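Flirnness: Reading Slowly About How Wars End

August 14, 2021

I finally finished the book I've been dragging from room to room since the start of July, and I want to get some thoughts down before they leak out of my head. It's a big fat study of village-level peace agreements by Yuzuki Tamura, and if you have been anywhere near me this summer you have already heard me go on about it (sorry to my sister, sorry to the man at the pharmacy).

A bit of background for people who are new. I'm not an academic. I took two classes on conflict and negotiation a long time ago, loved them, went off to do payroll for a living, and kept reading. So this blog is where I put the reading. I get things wrong and people write in and fix them, and I like that arrangement a lot.

Anyway! The book. Most of what I've read on mediation is about the top table. Leaders, envoys, the hotel by the lake, the handshake. Tamura isn't very interested in the hotel. She wants to know what happens in a valley when two towns that have been raiding each other's herds and burning each other's storehouses decide they've had enough, and the national government is either too far away or too broke to care. The two towns she follows most closely she calls Karari and Gastel, and I got so attached to them that I started dreaming about the road between them.

The part that grabbed me was chapter 4, on the go-betweens. In the classic theory a mediator should be neutral, an outsider with no stake. In Karari the go-betweens were anything but. They were women who had married across from the other town, so they had brothers on one side and sons on the other. Everybody knew exactly where their loyalties lay, and it was all over the place. Tamura argues that this is why they were trusted. A neutral stranger can walk away if the talks go bad, and these women had to go home and cook dinner in the middle of it.

I think she's mostly right, though I'd have liked more on the times it failed. There's one failed round of talks that gets a page and a half, and I wanted twenty. Who stopped coming? Did anyone get hurt for having carried messages? She hints at it and moves on, and I wrote a very cross note in the margin.

The other thing I loved is how seriously she takes boring stuff. There's a long section on what she calls the Kudo rules, named for the market where they were first agreed, and they're about things like who unloads first, where you can tie up an animal, and how far apart the two towns' stalls have to be. No grand statements about brotherhood at all. The full peace was signed years later, but she makes a good case that the unloading rules did a lot of the heavy lifting, since people had been keeping small promises to each other every market day by then.

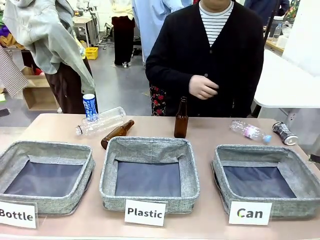

Do you need to know the theory before you read it?

Start with chapter 2 and skip the introduction until later. The introduction is where she takes on the big schools of thought one after another, and it's heavy going if the names mean nothing to you. Chapter 2 is just the story of the valley, told straight, and by the time you come back to the arguments you'll have real people to hang them on. I did it the other way around and nearly gave up on page 30-something.

I should say something about the numbers, because a couple of you like numbers more than I do. She worked through 1139 records of complaints from the market court, and she sorts them by what the fight was over and how it got settled. I expected the serious cases (killings, kidnappings) to be the ones that wrecked things. They did plenty of damage. But the complaints that came right before the worst stretches were mostly about insults and unpaid debts, small sums, the sort of thing you'd think two grown men could sort out over a drink. I've gone back to that table maybe more than any other page in the book. I don't know if it proves as much as she wants it to. Court records only show you the people who still bothered to go to court, and she admits as much in a footnote that deserved to be in the main text.

And now my one real complaint. The maps are terrible! There are six of them, all at the back, all in the same gray, and on two of them the river seems to be in different places. For a book so much about who can walk where, that's a pity. I ended up drawing my own on the back of an envelope and using it as a bookmark.

Would I tell you to buy it? It's pricey, so try your library first. Mine had to request it from another branch and it took six days, which I thought was pretty good. If you've only ever read the big-table kind of peace history, I think this would shake things up for you in a nice way. If you already know this field well, I'd love to hear whether the marriage argument holds up in other places, so please leave a comment or send me a note.

Next up is a collection of essays on ceasefire monitors that a reader mailed me (thank you, it arrived with only one bent corner). I've read the first essay and already disagree with it, so expect a grumpy post soon.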